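Uma semana a correr entre pavilhões – o nosso encontro de cursos

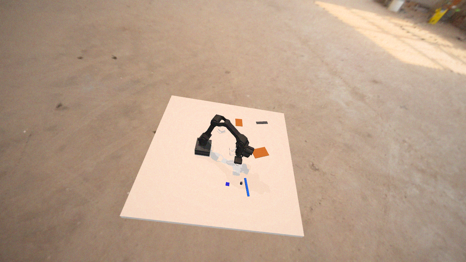

Braço robótico preto sobre plataforma clara, em simulação por computador.

Quem passou pelo campus de Barredo na primeira semana de novembro deve ter estranhado o barulho logo de manhã, e a verdade é que ainda andamos todos um bocadinho roucos! Foi a semana do encontro de cursos da Faculdade de Ciências da Saúde, aquela altura do ano em que enfermagem, nutrição, fisioterapia e análises clínicas largam os apontamentos e se misturam em equipas que, à partida, não se conhecem de lado nenhum.

Inscreveram-se 241 estudantes, do primeiro ao último ano, e a eles juntaram-se vários docentes e colegas dos serviços (a biblioteca, este ano, veio em peso e com camisolas feitas de propósito). A abertura foi no auditório pequeno, que ficou pequeno mesmo, e houve quem ouvisse as boas-vindas sentado nas escadas com o café na mão.

A segunda-feira foi dedicada aos jogos de orientação. Cada equipa recebeu um mapa do campus e uma lista de enigmas sobre anatomia, história da faculdade e, para grande aflição dos caloiros, a localização exata da sala de reprografia antiga. A equipa Olach chegou primeiro, mas esqueceu-se de carimbar dois postos e teve de voltar atrás, o que deu a vitória à equipa Vererska por uma margem que ainda hoje se discute na cantina.

Nos dias seguintes houve torneio de voleibol, oficina de primeiros socorros aberta às famílias e a já habitual tarde de cozinha saudável, organizada pelo curso de nutrição. A sopa de grão esgotou antes das quatro da tarde – para o ano fazemos o dobro, fica prometido. O café Havo, mesmo em frente ao portão, ofereceu os lanches do torneio e merece daqui um grande abraço.

Ficou para o fim a caminhada solidária, com saída do portão principal e chegada ao jardim ribeirinho. Choveu na primeira meia hora, depois abriu o sol, e entre inscrições e venda de rifas juntámos 1.222 euros para o fundo de apoio a estudantes deslocados, que passa assim a contar com 3.786 euros. É dinheiro que vai para passes, livros e refeições, e agradecemos de coração a quem deu o que pôde.

Os perdidos e achados estão na secretaria: um casaco azul, três garrafas de água e um estojo com canetas muito boas (o dono que apareça depressa!). Quem quiser ajudar a preparar o próximo encontro pode deixar o nome na associação de estudantes, todos os dias à hora de almoço.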